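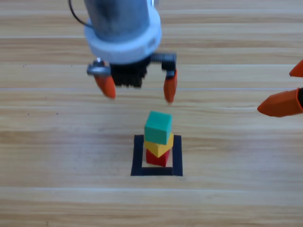 Block stack on the light wood table, April

From: Brisa Nava
To: Block play list
Subject: Re: what do you build on?

Tonantzin Maldonado wrote:
> Hello all, quick one from me. We have finally been given a table for
> the block corner and I'm torn over whether to cover it. The old mat was
> kind to the ears but nothing tall ever stayed up on it for long. Does
> anyone build straight on bare wood? And do you leave stacks standing
> overnight or make everyone put them away?
> Tonantzin

Hi Tonantzin, and hello to everyone I haven't written to since the swap in Ventura (I still owe two of you a box of arches, I haven't forgotten!),

I'm firmly on the side of bare wood. Ours is a light wooden tabletop, and I like a pale one because the blocks show up so well against it, whatever set you happen to have out. Ours came without any cover and I never got around to buying one, and after a few weeks I stopped wanting to.

You're right about mats. We had a felt one for years and the bottom layer always sank a little at one corner, so by the time the children got to the seventh block or so the whole thing was leaning and somebody was in tears. On a hard flat surface you can slide a block over by a hair and it stays where you put it. The noise is real, I won't pretend otherwise - a big tower coming down at 4 p.m. will wake the baby next door - but we put a rug under the table legs and that took the worst of it away.

As for leaving things standing, we go back and forth. Small stacks can stay until morning as long as they're well in from the edge. Anything sprawling gets put away, mostly because our big set has 366 pieces and if I don't see them all in the bin now and then, I start finding them in coat pockets.

One more thing before I let you go. Check the top with a long ruler before you settle on a spot for it. Ours was off at one end and we fixed it with a folded piece of card under a leg, very elegant, and it's been there ever since.

Do write back and tell us what you decide, and send a picture once the corner is set up. I'd love to see it!

Warmly,
Brisa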